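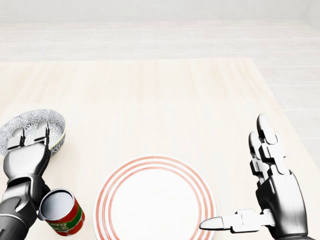
The simulated kitchen table, with a bowl, a food can, a plate and the two robotic hands.

Mwanaisha Mushi is talking fast, and I'm writing as fast as I can. She has two robotic hands on her screen, a table with a few things on it, and a theory about thumbs.

"Everybody looks at the fingers," she says. "Watch the thumb. The thumb decides whether you get the plate."

Mushi and her colleague Maritza Nina run the simulation group at Arnidis, and since August they have been putting hand designs through the same set of household chores. Two have made it to the final round: the Ikard, a jointed hand with long, rounded fingertips, and the Stergiou, a simpler gripper with two flat pads. Each gets 130 tries at every chore, all of them in software, before anyone orders a single part.

The can is the easy one. Both designs grab it happily, and the Stergiou is quicker by a wide margin. Then comes the plate — flat, glossy and low to the table, with hardly any edge to get hold of. On the day I visit, the Stergiou manages 62 good lifts. The Ikard beats it comfortably by sliding its thumb in at the rim, and I catch myself cheering for a bunch of pixels.

The bowl is my favorite. It's wide at the mouth, so a hand can hook a finger inside or squeeze the wall from both sides, and the controller, which the team calls Pato, has to pick. Sometimes it picks badly. Nina plays me one run in which the bowl spins off across the tabletop like a hubcap, and she has clearly watched it many times.

She is careful about what all this proves. Friction in the simulator is a guess, she says, and a real plate might be greasy. The Ikard also has far more joints to keep in order, and it takes five times as long to set up as its rival. For a warehouse full of boxes, she would take the Stergiou tomorrow.

For a kitchen, though? Mushi already has the next chore loaded: one hand holds the bowl still while the other tips the can over it.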